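Last updated 28 July 2021

## Bagging small groceries at the table

These are the steps we use at the Kistville pantry for single drinks and other small items. You need a table, a shallow tray and a stack of plastic carrier bags.

1. Clear the table and put the tray on the left. Left-handed packers can swap sides.
2. Put only the items for one order in the tray.
3. Take one bag and shake it once to get air into it. If the sides stick, rub the top edge between two fingers.
4. Lay the bag flat with the opening toward the tray and the handles apart.
5. Hold the upper handle out of the way and slide the item in on its side. Push it to the bottom before you let go.
6. Stand the bag up. Juice boxes go in upright, straw side facing in, so the straw doesn't poke through.
7. Tie the handles in one loose knot. People with sore hands have trouble with a double knot.

Tray, juice box and thank-you bag on the white table:

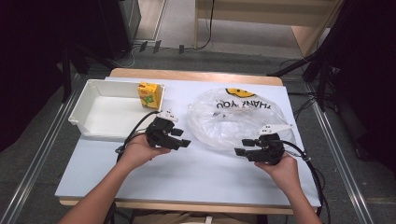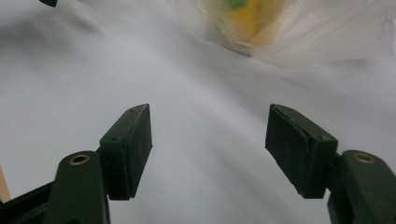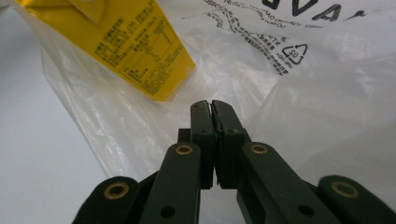

Wrinkled bags are fine to use again if they have no holes. Hold each one up to a window and check the bottom corners first, where most of them split. Torn ones go in the recycling sack by the back door.

We went through more than 3000 bags between January and the last order, so please don't double up unless the item is glass. Dwayne Fitzsimmons has the key to the supply closet. New bags come in boxes of 526, and the open box should be used up before you start another.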